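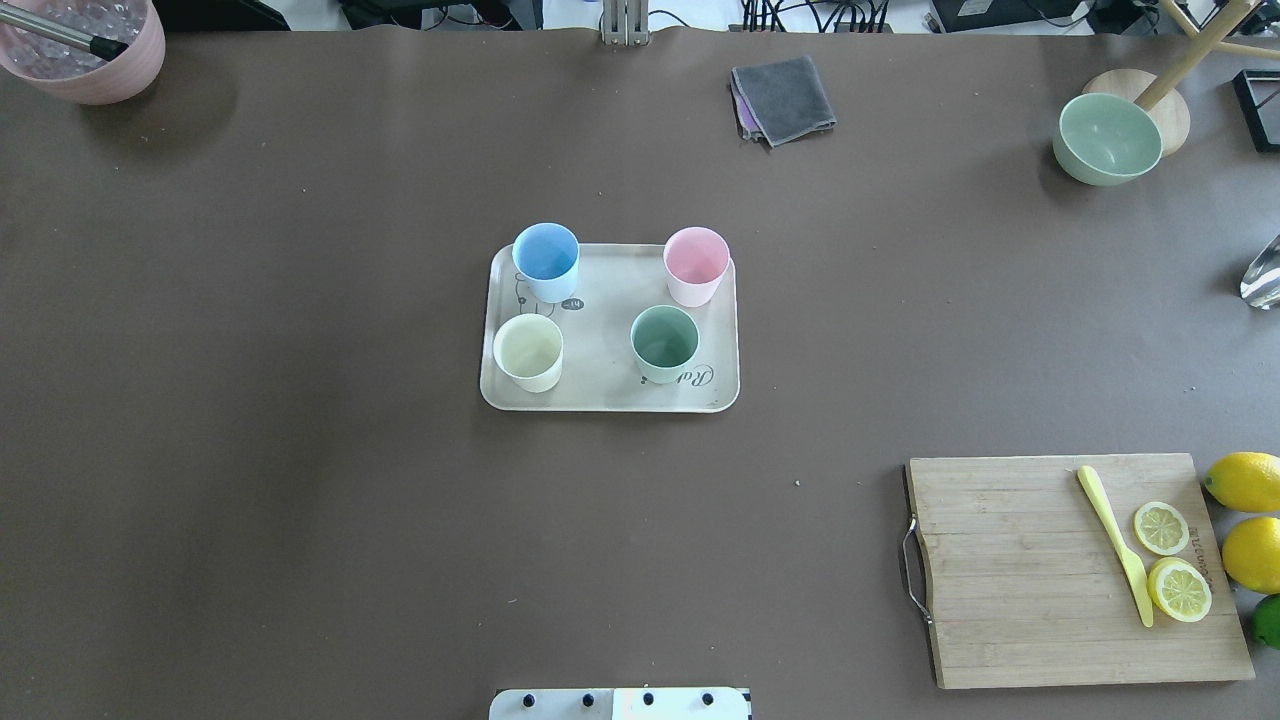 Buscar en Mirkura
Escriba una palabra y pulse Intro
Buscar

Buscamos personas para probar el juego de mesa infantil Melis

En Mirkura preparamos una segunda versión de Melis, nuestro juego de vasos y bandeja para meriendas en casa. Antes de cerrar los colores y las medidas queremos ver cómo lo usan personas que ponen y recogen la mesa cada día. Por eso abrimos esta convocatoria, que estará activa durante todo el mes de agosto.

Las sesiones se hacen en nuestro local de Skostau, en la planta baja, con entrada por el patio. Duran 90 minutos, con una pausa en medio para tomar algo. Cada persona viene una sola vez.

Qué se hace en la sesión

Usted recibe la bandeja y los vasos y los coloca como lo haría en su casa. Después cambia los vasos de sitio, los quita y los vuelve a poner, primero sin prisa y luego con una merienda de verdad – normalmente galletas y fruta cortada. También le pediremos guardar todo en un armario bajo y decirnos qué le ha resultado incómodo. No corregimos a nadie durante la prueba.

Los vasos son de colores suaves: azul claro, rosa, amarillo pálido y verde. La bandeja es de color crema, con las esquinas redondeadas y un conejo dibujado con línea fina. Nos interesa mucho saber si el dibujo se queda tapado cuando los vasos están encima, y si esto le molesta o le da igual. En la primera ronda hubo opiniones muy contrarias. Guido Longo, que dibujó el conejo, todavía defiende que debe verse entero.

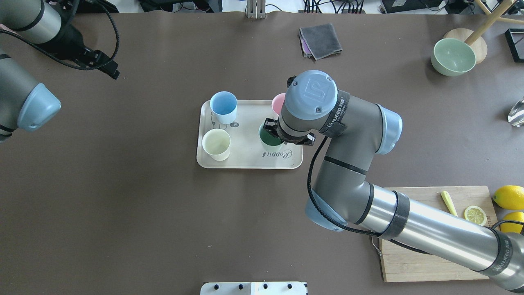

A quién buscamos

– Mayores de 18 años que vivan con niños o que los cuiden con frecuencia.
– Personas mayores que preparan la merienda a sus nietos.
– Personas con poca fuerza en las manos o con temblor, si lo desean decir en el formulario.
– Trabajadores de guarderías y comedores pequeños.

No hace falta ninguna experiencia en pruebas de productos. Es necesario entender español hablado, pero no hace falta hablarlo perfecto (yo tampoco lo hago, y trabajo aquí). Los niños no participan en esta ronda. Si no tiene con quién dejarlos, escríbanos antes y buscaremos una hora que le convenga.

Tenemos 100 plazas. En nuestra lista de contacto hay ya 500 personas, así que le rogamos inscribirse solamente si puede venir de verdad.

Qué ofrecemos

Cada participante recibe un vale de 90 euros para la tienda Grirnbridge, que se entrega en mano al terminar la sesión. Pagamos además el billete de autobús o de tren de cercanías, con el recibo. Cuando el juego nuevo salga de fábrica le enviaremos uno a su casa, en los colores que usted elija.

Otras piezas sobre la mesa

En una parte de la sesión aparecen también otros objetos, por ejemplo un cuenco verde menta y un soporte de madera clara. No pertenecen al juego Melis. Los ponemos porque una mesa de casa casi nunca está libre, y queremos saber dónde deja usted la bandeja cuando el espacio es poco. Puede apartar estas cosas, juntarlas o dejarlas como están.
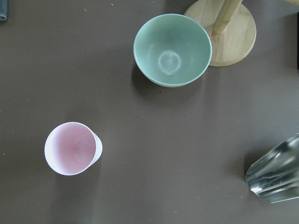

¿Puedo traer mi propio cuenco o mis propios vasos?

Puede traerlos, y nos gustaría verlos junto a los nuestros. Le pedimos solo que estén limpios y que no sean piezas de mucho valor, porque no podemos pagarlas si se rompen.

Cómo inscribirse

Rellene el formulario en el mostrador o pídalo por correo a Busisiwe Pretorius, que organiza los horarios. Indique su nombre, un teléfono y si prefiere mañana o tarde. Las sesiones de tarde empiezan a las 17:00. Para preguntas sobre accesibilidad del local, pregunte por Italo Villa.

Contestamos a todas las solicitudes, también cuando ya no quedan plazas.

Réka Magyar
Pruebas de uso, Mirkura

Convocatorias recientes
Probadores de manteles lavables
Ayudante de almacén, media jornada
Charla de Lino Vitale sobre el color en la mesa
Resultados de la primera ronda Melis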